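Working next to the arms: bench tips

Since the two arms came to the Gandora packing room, the sorting is theirs and the tidying, checking and restocking are ours. A few things that help:

Keep cables off the floor where people walk.
Stay behind the yellow tape while the arms are moving.
Put soft packets down flat — crinkled bags are harder to grip than boxes.
Swap jobs every 3 hours. Watching is more tiring than lifting.

Tyson Tremblay keeps the fault book, so write stoppages in it before you restart. 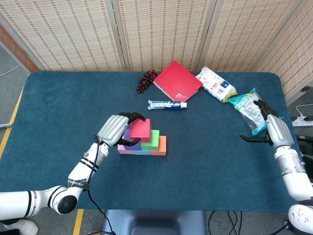 Left hand on the top block, snack bag over by the right hand.

Wipe the table cover with a dry cloth at the end of the shift.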